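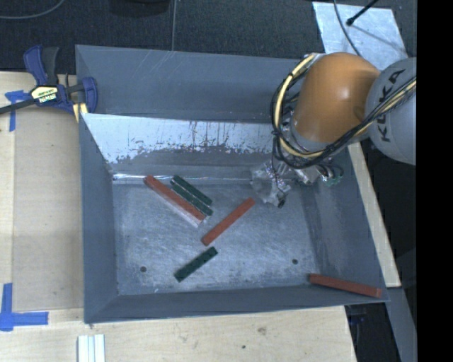
The bin this morning, with the red and green sticks in it.

Candela Collado
18 February 2025

Some of you asked what I do with the old metal bin, so I write a small thread. It is a gray bin of sheet metal with steep sides, and I use it for sorting games with colored sticks.

2/ The bin came from a workshop in Lestby that closed in January. I paid very little for it. Thabiso Mnguni helped me to carry it up the stairs, and we had to stop two times because the rim hurts the hands.

3/ First thing I learned: clamp it. A metal bin on a wooden table slides when you push something against the wall. I have a blue Irwin bar clamp on the rim, in the far left corner. Before this I used a folded towel under the bin, and it was not enough.

4/ The back wall looks terrible, I know. The surface is peeling at the top and there are dark drips down to the floor. I tried dish soap and then a plastic scraper. If someone knows what takes off this kind of old coating without making more scratches, please tell me.

5/ The floor has scratches too, and white patches. I decided to leave the floor. There are also two small holes in it, one on each side near the front. Crumbs and dust go out there when I brush, so now I keep a sheet of paper under the bin.

6/ About the sticks. They are long, with flat sides, like small bars. For one round I use three red and three dark green. I drop them from above and do not arrange them. I like it when two fall side by side, like the green ones near the back today, because then the next step is harder.

7/ The rule is simple: one stick at a time, and you may not move its neighbor. The red one against the front wall is a difficult one. It leans on the slope, and if you touch it at the wrong end it turns.

8/ Thabiso says I should buy a new bin from Kotholm, with a smooth floor. Maybe later. A new one costs more than I want to pay, and I am used to this one.

9/ Next I want to try with shorter sticks. I will post when I have cut them. Thank you for reading, and sorry for my long explanations!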